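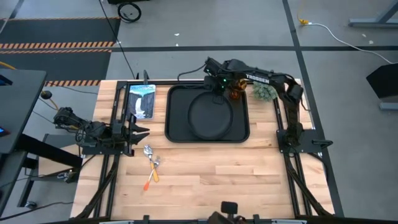 June 2, 2026

I finally replaced the everyday dishes. The old set was a wedding present and we had been down to five dinner plates for a couple of years, plus a few cereal bowls that didn't match anything. I kept putting it off because the shops near me only sell boxed sets, and I have never needed a boxed set's worth of salad plates.

What I ended up with is stoneware from Werness, the Vasholm line, in the gray-blue glaze. They sell it by the piece. I ordered dinner plates, the wide low bowls, the small bowls and a few mugs, and the total came to $684 with shipping. That is more than I have ever spent on dishes, and I thought it over for most of May.

Before ordering I bought one plate and one wide bowl and used them every day for 15 days. I would do it the same way again. Photos of glaze are not much use. On my screen the Vasholm plate looked close to navy, and in my kitchen it is a soft gray with some blue where the glaze runs thick near the rim. I like it better than the photo, but if I had wanted navy I would have been sending back a heavy box.

The weight was the other thing I wanted to check. Stoneware is heavier than the thin white porcelain we had before. One plate is fine. A stack of them coming down from a high shelf is a different matter, so the plates now live in the deep drawer next to the stove and the pots moved up to the cabinet. I lined the drawer with a piece of felt.

The wide bowl is the piece I use most. It holds pasta, soup, salad and most leftovers, and the sides are steep enough that you can chase the last peas with a spoon. If I were starting again with less money I would get those first and eat everything out of them.

The mugs I am less sure about. The handle is small. I can get two fingers through it and the third has nowhere to go. They also sit a little wide at the base, so they don't fit the tray in my coffee maker unless I take the grate out. I kept them because they match, but I mostly still reach for the old Echeverría mug, which is brown and chipped and holds the right amount.

A few people have asked me about knife marks. Yes, you get them. After the first week there were thin gray lines across the middle of the test plate. They are metal left behind by the cutlery and not scratches in the glaze, at least on mine. A paste of baking soda and water took most of them off. For the rest I used the powder cleanser I have under the sink for the steel pans, with a soft cloth and not much pressure. Matte glazes show this worse than shiny ones. The Vasholm is somewhere between the two – it has a low shine, like an eggshell.

The foot of each plate is unglazed, and on a couple of them it was rough enough to scratch a table. I rubbed those with fine wet sandpaper, the gray kind, for a minute or so each and then washed them. You can feel the difference with your thumb. I would check this on any stoneware, whatever you paid for it.

One small bowl arrived with a pinhole in the glaze on the inside. I wrote to the shop and they sent another without asking for the first one back. The one with the pinhole now holds garlic on the counter.

I also looked at the Estevon dishes, which a lot of blogs seem to like. I handled them in a store and the shapes are nice, very plain, with a straight rim. The plates are flat all the way to the edge though, and I eat a lot of things with sauce. They were cheaper. If you mostly serve toast and sandwiches they would probably suit you fine, and the white is a good warm white.

As for the old plates, I kept two for under flowerpots and took the rest to the thrift store along with the serving platter, which I used once a year and never liked washing. The gravy boat stayed. I don't have a replacement for it and Werness doesn't make one.

Next is glasses. Ours are all different heights and the tall ones don't fit in the top rack of the dishwasher. I have not picked anything yet. I want something short and thick that stacks without sticking, and if you have some that have lasted a few years, leave the name in the comments.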